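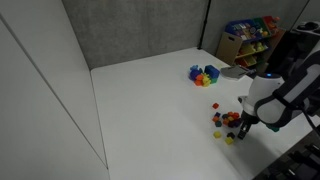 Haltora cell, arm over the small cubes, toy shelf in the back corner.

Haltora cell – setup and upkeep notes

Hi! I'm Pacita Lumanlan and I look after this cell, so if something is off with it, I'm the one to bug. The data lives in the Tidico repo. This file only covers the table, the arm and what I do to keep them running.

Last updated May 18, 2021

What's in the cell
One arm with a gripper, a white tabletop, a white wall panel on one side and gray fabric partitions for the rest of the background. Props are small colored cubes, bigger building blocks and the shelf with the plastic bins. Please don't swap the shelf for a nicer one, I know it's tempting!

Starting up
1. Clear the table before you power the arm.
2. Run habte_home and wait for it to finish. If it stops halfway, run it again (it does this a lot after a weekend off).
3. Check the gripper zero. Ours should read 3688 with the fingers closed. If you're off by more than 17, redo the zero and write the new number in the log.
4. Put the props back, cubes toward the front, big blocks toward the back.

Looking after it
I wipe the fingertips every morning and the tabletop whenever it starts looking grubby. Finger pads get changed every three weeks – always both of them, a new pad next to an old one makes the cubes twist on the way up and I lost a whole afternoon to that once. Follow the cable with your hand while the arm is off and make sure it moves freely at every bend.

Known problems
- Cubes packed tight together are hard to grab. Spread the pile a bit if the gripper misses two times in a row.
- The Gisano driver drops its connection if the laptop sleeps. Turn sleep off.
- The old mount bolts worked loose in September. I put in new ones with thread locker, but give them a quick check with the hex key anyway.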